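4.2 Why people keep things in view

The most striking result of the home interviews in Zorkberg was how strongly people felt about storage they could see. We had expected talk of closets and attics. Instead, 54 of the 55 households steered us, often within minutes, toward the things they leave out: the bowl of keys, the stack of mail, the boxes that have sat beside a chair since April and now count as furniture.

Earlier work on household order (see Section 2) treats an object left out as an object waiting to be put away. Our interviews tell a richer story. Many people leave an item out because it stands for a task, and the item goes on reminding them long after a written list would have been lost. A retired teacher in Comesano called her hallway "my calendar." She could tell us what every bag along the wall was for, who would pick it up and what would happen if it moved. We found this delightful, and it changed how we coded the rest of the material.

Once we coded for reminders, the 3,615 logged items fell into clearer groups than we had dared hope. Items with a task attached tended to sit near doors and at hand height. Items kept for comfort or memory drifted toward beds and sofas. A third group, which we call resting items, had no task and no story, and these were the things people apologized for when we came in. Araba Aidoo, who led the coding, noticed that the apologies came almost entirely from people who had recently moved, and this deserves a study of its own!

Room size mattered far less than we thought it would. Households in the Arthur apartments, where the main room is small, left out no more than those in the larger Dotby houses. What did matter was how many activities shared a room. A room that serves for work, play and sleep gathers objects from all three, and they end up side by side (Figure 3).

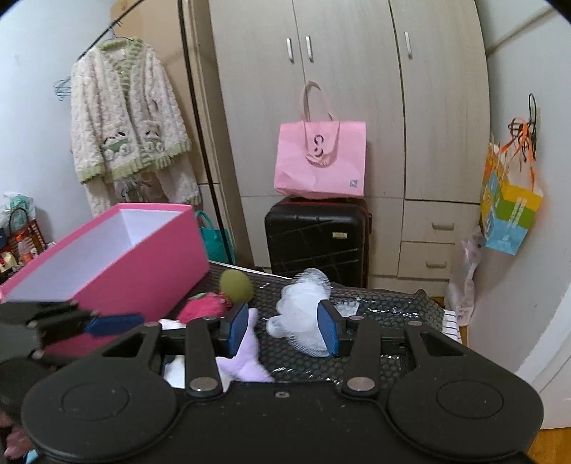

Figure 3. A cluttered room, with a pink box and a dusty pink soft object at left.

People in such rooms were also the quickest to find what we asked for. In the search task, 30 participants named the right spot before standing up, and several were visibly pleased with themselves. We take up the link between clutter and recall in Section 4.3.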